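Monday, afternoon, hall 2 – lighting and benches

Went through the hall with Grażyna before the benches are moved. The long tubes under the corrugated ceiling stay where they are, we only change the order of the tables. The Githam bench needs 855 mm free on the aisle side, so the white table goes back 11 cm. I marked the new line with tape.

Light meter at table height: up to 2,000 lux near the door with the gate open, much less at the far end. I must repeat this in the evening, the daylight spoils the numbers.

Cables on the floor are still a problem. Pietrzak offered 4 covers, the flat type. I prefer to wait for the Weletau price.

To do: ask for the key of the switch cabinet, order more tape – the yellow one, not the striped.
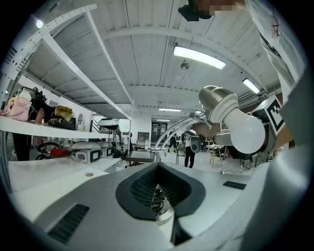
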